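Lenura Reader: Setting Up Your Children's Shelf

1. Switch the reader on and wait for the Lenura logo to go away. It will, eventually.

2. Open Shelves, then New Shelf, and type a name. You have 39 characters, so "Books I Was Promised If I Tidied Up" will fit.

3. Choose a reading age. The reader hides anything above it, including, for the under-fives, most of the menus.

Note: a shelf holds up to 4000 titles. Past 3000 the covers load slowly, and your child will let you know.
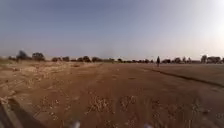 4. To keep a series in order, tap Sort and pick Book Number. Sorting by title puts The Susesari Sisters book 5 ahead of book 1, and gives away who took the pony.

5. Set a bedtime under Limits. The page dims at the time you choose, but the reader lets them finish the chapter first — some chapters are very long.

Caution: deleting a shelf also deletes its bookmarks. Cidside cannot get them back, and an apology from you will not be accepted either.

6. Press Save.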